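Irnorville tightens rules on wood stove chimneys

November 28, 2021

Homeowners in Irnorville who heat with wood will need a yearly chimney inspection starting next August, under a rule the town council passed this week. The rule covers wood stoves, pellet stoves and open fireplaces that are in regular use. Gas fireplaces are exempt.

The town has roughly 3,000 homes, and the fire department answered 18 chimney fires last winter. Most started in older brick chimneys with no liner or with clay tiles that had cracked. Two families in the Posmont neighborhood had to move out while their roofs were repaired.

An inspection has to be done by a licensed sweep, who will check the flue, the cap and the clearance between the stovepipe and any wall or ceiling. The owner gets a certificate to keep with the house papers. Skipping the inspection can bring a fine of up to $300, but first-time offenders will get a written warning and 60 days to book a visit.

The council set aside money to help low-income households pay for the work. So far 117 have applied. Forms are at the town hall and at the Posmont branch library.
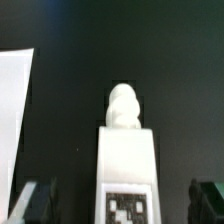
One reader from the Kindau Road area wrote that sweeps are already booked through January and asked whether the town would accept certificates from out-of-county companies. The town clerk's office said it would, as long as the license is current.

The fire department will hold an open evening on stove safety before the rule takes effect.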